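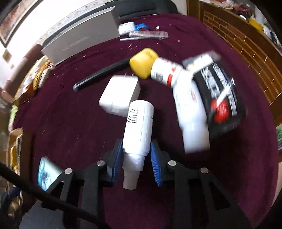 白瓶子夹在夹爪的蓝垫之间，黄盖子的瓶子、喷雾瓶，还有充电头摊在深红绒面上

生活互助 > 收纳整理 > 卧室

瓶瓶罐罐和充电头混在一起，怎么分才不会过两个月又乱回去？

晒被子要趁早

各位好，先谢谢愿意点进来看的朋友，我这人说话啰嗦，请多担待。

事情是这样的，我七月从Tarness搬到Jilinard，新房间比原来小了一圈，衣柜只有一扇门，床头柜没有抽屉。大件都归置好了，剩下的全是零碎：小瓶子、喷雾、充电头、几根黑色的长筒，还有卡片啊、黄色的小海绵球啊这些说不上算什么的东西。在老房子的时候它们各有各的角落，我闭着眼睛都能摸到，现在一股脑儿堆出来，我看着就想去泡茶，泡完茶回来它们还在那儿。

我手边有一个浅浅的敞口纸箱，本来打算全扔进去算了。扔了一次，结果找一个充电头翻了大半天，把瓶子全碰倒了，只好又倒出来重来。

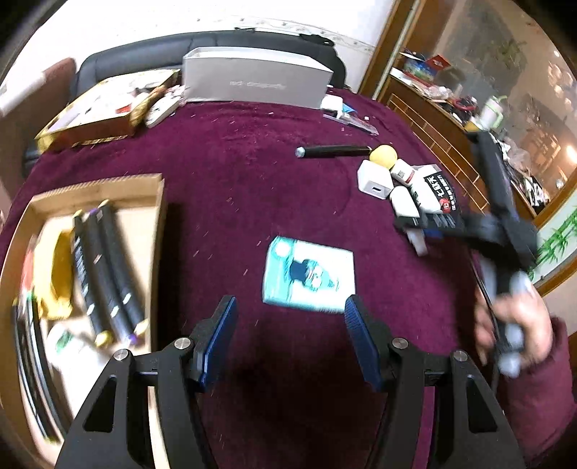 长筒我试过竖着放，箱子太浅，一碰就歪，所以还是让它们并排躺着，占掉好大一块地方。剩下的空间就尴尬了，袋子往里一塞就鼓起来，再放瓶子就要叠着放。我在Mekham看中一套分格的收纳盒，一共16格，觉得挺好看的，又怕买回来格子太小，长的放不进去，到时候盒子本身也成了要收的东西。

另外还想顺便请教一件小事：深红色的绒面特别显脏，我东西在上面摊一会儿，就看见好多浅色的小毛屑，拍也拍不掉。大家都怎么弄？

我的要求不高，能让我自己坚持下去就行，太精致的办法我肯定做不到，我了解我自己。

分享 16　评论 2

慢慢收拾的云朵

看到你写泡茶那句我笑出来了，我也是这样的，我家那只茶壶见证过太多次失败的大扫除！

先说盒子，我劝你缓一缓。我以前也买过分格盒，花了800块，兴冲冲地一格一格摆好，两个星期以后有一半的格子空着，另一半塞得盖不上。后来我换了个顺序，先把东西分好堆，用家里现成的纸盒凑合着装一个月，哪一堆总在长大，哪一堆从来没碰过，到时候心里就有数了，再去量尺寸买也不迟。

分堆的时候我不按“这是什么”来分，按“我什么时候要用它”来分。每天睡前要用的放一堆，出门才带的放一堆，一年用不上几回的放一堆。充电头就很典型，你每天给手机充电的那个，根本不该进箱子，它应该待在插座旁边。备用的那些才收起来，收之前拿张纸条写上是配什么用的，贴在侧面，别贴在插脚那边。我有一回偷懒没写，后来对着四个长得一模一样的白方块发呆，只好一个一个试过去。

瓶子的话，请你一定先把盖子拧紧再收，喷雾的把喷头锁住，没有锁的就套个小袋子。凡是标签上要求直立存放的就老老实实站着，别跟卡片、纸质的说明书放在一个格子里。我吃过这个亏，一本相册的边都泡皱了，现在想起来还心疼。瓶子我是另外找了个高一点的盒子，鞋盒就可以，盖子不要，站着放，从上面看得见是哪一瓶，拿起来也顺手。

你那几根长筒，横着躺没有什么不好呀，就让它们占一整边，当成隔板用。隔板另外一侧放袋子和软的东西，鼓一点也没关系。真要竖着放，就得找跟它们差不多高的桶，雨伞桶啊、细一点的废纸篓啊都行，底下垫块旧毛巾，免得放进去咚的一声。

说到卡片，单独找个信封吧，小东西最怕压在大东西底下，等于丢了。海绵球嘛……我也不知道，放在看得见的地方，捏着玩也挺好的。

哦对了，还有一句，每次只收一堆，收完就去歇着。我定的是50分钟的闹钟，响了就停，没收完的推到墙边第二天再说，家里人一开始有意见，现在也习惯了。

Juhász牌毛刷用户

只回毛屑的问题。粘毛滚筒，顺着绒毛滚一遍再逆着滚一遍。别用湿布使劲擦，越擦越往里钻。滚筒没有的话戴上橡胶手套，微微沾点水，朝一个方向抹，毛屑会聚成一条，捏起来扔掉就行。以后摊东西先铺条旧床单，收完四个角一提，拿到阳台抖。

阳台上的薄荷

前面那位说得很细了，我补充一点不太一样的看法。我个人还是喜欢有格子的，心里踏实，我这种人没有格子就会乱丢。楼主如果真喜欢那套盒子，看看里面的隔片能不能抽掉，能抽的话把两三格并成一长格，长筒也许就躺得进去，去店里之前拿绳子比着最长的那根剪一段带上，比卷尺方便，也不会记错数。

还有就是大的空盒子别急着扔，我看很多人搬完家第一件事就是扔盒子。侧过来立在床尾或者墙角，里面可以塞换季的薄毯子，外面写个字，又不占地方。当然房间实在太小就另说，我房间也小，留了三个，被家里人说了一通，最后剩一个。

纸箱受潮会软，Jilinard那边我没住过，不晓得夏天潮不潮，要是潮的话就别直接放地上，底下垫两本旧杂志。周四我们这里收废纸，垫软了的就顺手换掉。祝你早点收拾完，收拾好了记得上来说一声呀！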